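La empresa en la que trabajo renueva cada pocos años la zona de cocina y lavado del comedor, y este año me tocó a mí ir a ver qué se ofrece en manipulación automática. De tres invitaciones acepté una, la de Primari, que organizaba jornada de puertas abiertas en su nave. Salí de casa temprano, 176 kilómetros de ida, y a las diez ya tenía la acreditación colgada.

Éramos 15 en el grupo de la mañana. Primero hubo una charla algo larga sobre la compañía y luego pasamos a los puestos. El de Rallau era de paletizado y no me interesaba. El de Ichikawa estaba dedicado a cámaras de inspección, con mucha cola. Me quedé casi todo el tiempo en el tercero, el de los brazos y la vajilla.

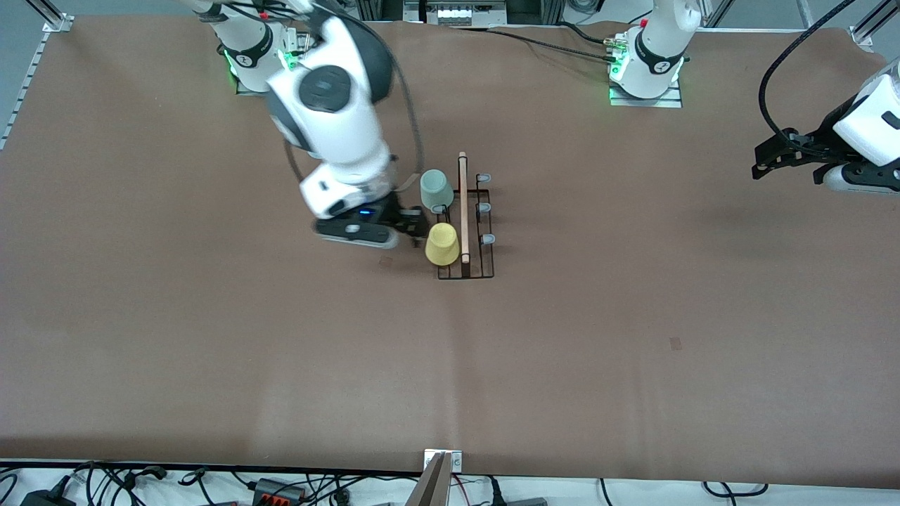
Rallau, julio

El puesto es una mesa grande cubierta de marrón, con dos brazos montados en el mismo lado y una pinza negra de dos dedos en cada uno. En un escurridor de alambre negro había dos vasos boca abajo, uno amarillo y otro verde claro, y un palo fino de madera. Cuando saqué la foto la pinza de un brazo estaba junto a los vasos y la del otro quedaba al lado contrario, sobre la parte despejada de la mesa.

Pregunté por la velocidad y me dijeron que en esa demostración no era lo importante. Lo que querían enseñar era el agarre de piezas ligeras sin volcarlas. Me parece razonable, aunque para un comedor como el nuestro, que saca casi 2000 piezas al día, la velocidad cuenta bastante. También pregunté por el vapor y la grasa. La respuesta fue que habría que estudiarlo - o sea, que todavía no lo tienen resuelto.

El programa que coordina los dos brazos se llama Sundach. Nos dieron un folleto de 37 páginas que he leído a medias. La parte de instalación está bien explicada; la de mantenimiento, menos. De precios no pone nada y hay que pedirlos por correo.

A la una nos dieron un bocadillo y café. Volví a pasar por el puesto antes de irme y estuve un rato más mirando los cables, que van por debajo del borde de la mesa. En nuestra cocina eso tendría que ir cerrado.

He pedido presupuesto para una prueba con nuestras propias bandejas. Si contestan antes de las vacaciones, lo cuento por aquí.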